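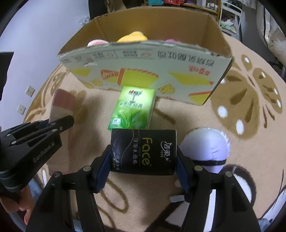 Ticket: Grasp width drops to zero while the fingers are closed on an object
Project: Jotstead, perception module
Site: Wultport
Opened: 2018-08-04
Status: Fixed in branch, waiting for merge

Problem
The width estimator reads the opening between the finger pads from the wrist view. On dark, shiny objects it reports a closed gripper even when the pads are plainly apart. The black tissue pack is the worst case. The dark blue pads press on its two ends, and the estimator returns 0 as if they were touching. The bright green pack gives a sane width.

Effect
The planner treats zero width as a missed grasp and sends a re-open command. In replay on the Boros test set, 100 episodes, 6 ended this way. All 6 involved a black or very dark wrapper.

Tried first
1. Restarted the estimator node. No change.
2. Reran the finger calibration. Pivot pin positions matched the old file, so the linkage model is fine.
3. Raised the exposure setting in the replay tool. The pad edges got clearer, but the yellow-white part of the green pack washed out and the object mask broke there.
4. Turned off the temporal filter. The zero shows up in the raw output too, so the filter is not the source.

Cause
The segmentation step labels pad and wrapper as one region. Dark blue against glossy black falls under the edge threshold. With a single region the code takes the "pads merged" branch and writes zero. Frame 3,442 of the log shows it clearly: the mask runs from one pad to the other with no break, straight across the yellow-green "Face" print.

Fix
Removed the merged branch. Width now comes from the pivot pins, which are silvery and stand out well against the black arms. The mask is only used to check whether something is between the pads. If fewer than two pins are found, the node returns "unknown" and the planner holds position.

Still open
- The Skulska config still has the old edge threshold. Harmless now, but it should be deleted.
- A second gripper in view can add extra pins. Need to reject pins outside the expected arm area.
- Replay has to be rerun on the full set before merge.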